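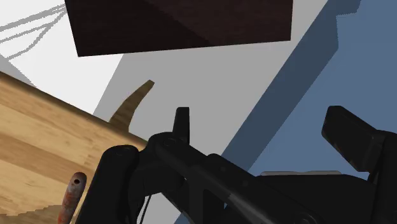

Panum Tabletop Set - README

Welcome, and thank you for taking the time to read this before unpacking the archive. Panum is a collection of simulated gripper episodes made for training policies that learn by imitation. Everything in it was rendered, and the view comes from a camera that rides along close to the gripper, so expect a lot of black fingers and linkage in the lower part of most images, and expect the table to tilt whenever the wrist does.

What you get

There are 130 episodes in this release, spread over 18 scene layouts. Each episode is a folder with the image sequence, the arm and gripper commands, and a short text file holding the instruction. We render the surfaces plainly, with simple shading and wood or metal textures on some of the objects, and we change the layouts between episodes so that a model can't just memorize where the table edge sits.

How the episodes were gathered

All of the driving was done by people with a hand controller, through the Drarlow teleoperation client. We did try a scripted planner early on, and it was faster, but the motions came out so stiff that we missed the little pauses and second tries a person makes when a grasp isn't quite lined up. Those are still in here, and we'd ask you to think twice before trimming them - they helped our own baseline quite a bit.

Some 100 of the episodes end in success by our checker. The other 29 are marked "failed" in the index, plus a single one marked "unclear" that we argued over and then left alone.

Known quirks

Wrist views get crowded. Objects are often hidden behind the gripper or run out of view, and a large block hanging overhead can take up a good share of the picture. Thin shadow lines may show up on pale surfaces under the Vekska lighting preset. We haven't fixed this yet. If it bothers your model, filter on the "lighting" column.

Using it

Read index.csv first, then load folders by episode number. The Brzozowska loader works out of the box, as long as you're on the March build or newer. Please split by layout and not by episode, or your test numbers will look much better than they should.

Corrections are very welcome through the issue tracker.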